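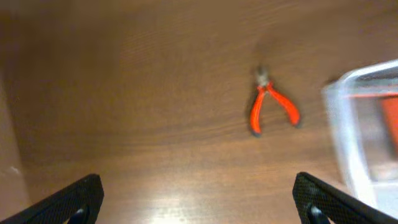 17/07/2025

Long session at the club. We're still on the task where the arm picks up the pliers with the orange handles and puts them in the clear bin. Linnea drove for the first hour and I kept the log, then we swapped.

We did 21 runs and threw out two of them where I bumped the table. Of the rest, 11 ended with the pliers in the bin and 8 didn't. Most of the bad ones were the same thing - the fingers closed on one handle and the pliers swung around.

Tímea thinks we should go in closer to the pivot. I want to try a slower close first. We'll do both next time and compare.

Emese Vörös wants our page for the project binder by April, so there's time, but I started the table of runs anyway. Need to bring my own charger. Home at 8, leftover soup.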